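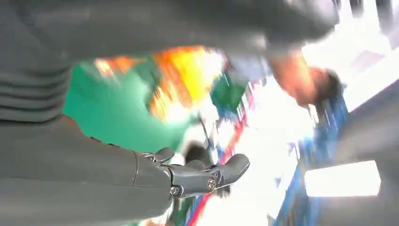 Orange and yellow over green, on our October visit to Plaslow.

I have been meaning to write this up ever since we got home to Calar, and I apologize to everyone who has asked me for it at least twice. The visit to the Plaslow open day was our second outing of the fall and I think the one I enjoyed more, though I know the folks who came along to the Paswood seed barn will argue with me over that, and they did have the better weather.

We left on the bus a little before nine and drove out by the river road, which takes longer than the highway but is so much prettier in October that I can't understand why anyone goes the other way. We had coffee at Kárason, the bakery at the bottom of the hill, where they had set out cardamom rolls for us on a long table by the window (I had two, and brought another home in a napkin). Then it was up 196 steps to the Plaslow building if you go by the footpath. The number is painted on the top one, so you know exactly what you have done to your knees. The bus will take you around by the road if you ask nicely, and next time I will ask nicely.

Plaslow is all about packaging for the sort of things we keep under the sink. I had pictured one big loud hall and there is one, with a viewing gallery and ear plugs in a bowl by the door. They told us 3,000 boxes go through there on a busy shift, and I believe it, but I am afraid one box looks a lot like another to me after the first few minutes. What I liked much better were the smaller rooms, where you could get up close to the goods themselves and take your time.

My favorite had gray carpet on the floor and a big green table, a really deep green, like a pool table or a Christmas ribbon. A yellow mat was laid out at one end with four orange-yellow bottles resting on their sides, Tide on the labels I could read, and every clear cap pointing the same way. I buy laundry soap every month of my life and had never given the bottle a moment's thought, and yet there I was, leaning on the back of a chair, comparing it with the jug on my own shelf at home!

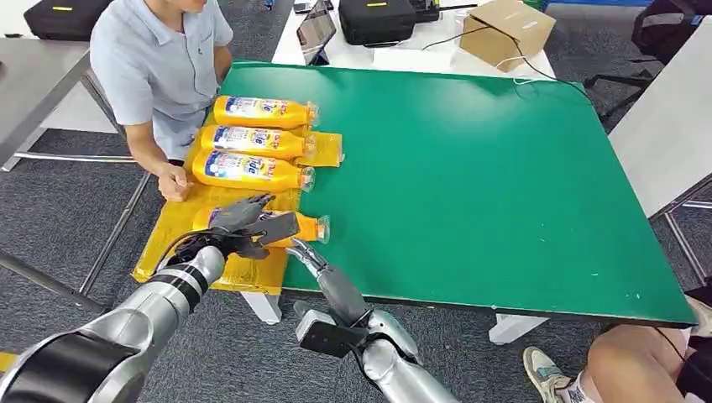
A bottle on its side takes up more room than you would expect, and it will roll on you if you let it, as anyone knows who has unpacked groceries in the trunk of a car on a hill. That got several of us talking about how we put our own shopping away, and from there to closets, and from there to whose mother ironed the dish towels (mine did, and the pillowcases too). We nearly missed the soup.

Lunch was in the canteen and was included in the ticket. The soup was squash, very good, and there was plenty of bread. Anyone with a sensitive nose should know that the hallway between the canteen and the hall smells strongly of fresh cardboard and glue. I rather liked it, but one of our party ate her sandwich outside on the wall, where she had a fine view of the valley.

The gift counter takes cash only and closes at three. I came away with a roll of brown paper tape and a very nice box with a tuck-in lid, which now holds my buttons. They plan to open again in the spring, and if enough of us want to go I will call about the bus. Wear flat shoes, and leave room for a cardamom roll on the way.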